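From: Leonie Tuhiwai
To: jiltside-bench list
Subject: Re: [bench] right finger closing late again

Kiran Rastogi wrote:
> Swapped the pads on the hand-held gripper before lunch. Left
> finger is fine. Right finger still lags, and the marker tracking
> drops out near full close. I have tightened everything I can
> reach. Is it the linkage, or do I need to recalibrate the whole
> thing? Albane says recalibrate. Vilmos says linkage.

Kiran,

Vilmos is right, and I'd ask you not to tell him before Friday's cake has been eaten, or he'll want a second slice.

"Tightened everything I can reach" is what worries me. The screws on the finger housings want to be snug and no more. I did the same in May, with great confidence, and spent an afternoon admiring a gripper that closed like a garden gate. Back them all off half a turn, work the trigger a few times, then bring them up a little at a time, going from one finger to the other.

If it still lags, pull the right pad and look at the pivot behind it. There is a washer in there the size of a lentil. It will leave. Work over a tray.

Once both fingers move together, check the markers. They should sit flat, with the white border showing all the way around. If a corner has lifted, replace the marker – don't press it down with your thumb and hope, which is the Deschamps method and the reason we own a sheet of 200 spares.

Then do the usual check at the table before you record anything.
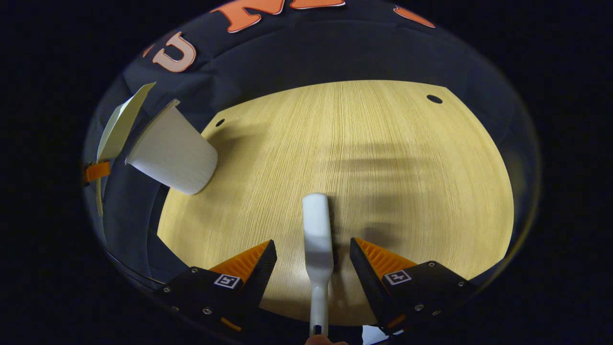 Open and close slowly, 18 times, and watch the log. Both markers should be found at every step, including full close. If one drops out only at the end of travel, the finger is twisting and you're back to the screws. Sorry.

Recalibrate last, if at all. Albane likes a fresh calibration the way other people like a fresh notebook, but it will happily save a crooked finger as the new normal. The last good one is run 153 in the Manora folder. Please don't overwrite it.

The small driver is in my top drawer, under the tea.

Leonie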